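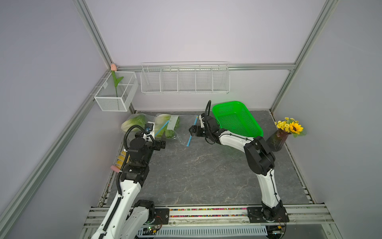

# About us

Hi, and welcome to Plistska! We're a small cat boarding and foster home on the edge of Mthembu, up the gravel road past the feed store, and we've been looking after other people's cats (and plenty of cats who don't belong to anybody yet) since the year our youngest started school. I say "we" but it's mostly me typing, usually with a tail across the keyboard, so please forgive the odd stray letter.

It started with two kittens in a shoebox. A neighbour found them under her porch and knew I was soft, so over they came, and I spent that whole September getting up at 3 a.m. with a tiny bottle and a heating pad. I'd never had a cat in my life! We were a dog family. By the time those kittens were big enough to climb the curtains I had phoned every shelter in the district asking if they needed a hand, and that was that – we've hardly had an empty spare room since.

The boarding side came later, when friends started asking if their cats could stay while they were away. Then friends of friends asked. Eventually my husband pointed out that I was washing more litter trays than dishes and maybe we should do it properly, so we closed in the back verandah, put in heating and a second door (so no one can make a dash for it), and gave the whole place a name.

## Where they stay

We have three rooms for boarders, and cats from different families never share. Each room has a window with a wide sill, shelves at different heights and somewhere dark to hide, which for most of them is the favourite spot for the first day or so. Bring a blanket that smells like home if you can. Bring their own food too, please! I learned that one the hard way and so did my rug.

The foster kittens live at the other end of the house, right beside the kitchen, where they get used to the kettle, the vacuum and my singing. They go to new homes once they've had their vet checks and are eating well, and I'll be nosy about where you live and who else is in the family. I hope you won't mind.

## The residents

Ollus is the big grey fellow you'll meet at the gate. He came as a foster and didn't leave. Tidex is the small tortoiseshell who will be sitting on whatever you've just put down, and she has opinions about men in hats. Neither of them goes into the boarding rooms.

## Where the money goes

Boarding fees pay for the fostering, more or less. Last year the vet bills for the kittens came to almost $1,650, and donated towels and tinned food helped us stretch the rest. If you're clearing out the linen cupboard, think of us – we can never have too many old towels, any colour, holes are fine.

Visits are by appointment, mornings are best, and there's parking beside the shed. Please shut both gates behind you!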